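Equipment plan, second half

The Balmont bench needs a second arm, and the Drernora request is now in with the March budget round. The quote from Hellström is $3,958 for the gripper, mount and cabling, with a lead time of 14 weeks. The arm itself is a separate line. Simulation runs go first, on the household tabletop set, with the arm on its pedestal behind the table.
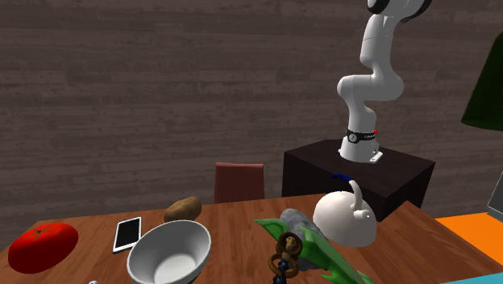

Licenses and compute

Akow seats renew at 20. Render time is budgeted at 37 hours a month, charged to the project code. Cluttered tables take the largest share: leaves, chain, cookware and a spoon under one wrist unit make for slow contact solving. 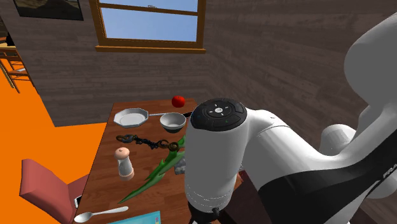
Märta Skjelbred asks that the spare gripper be moved to next year's request, as the lead time already runs past the close of the budget. Replies to her before the draft is locked.

Contact: equipment desk, Drernora | © Drernora | Back to top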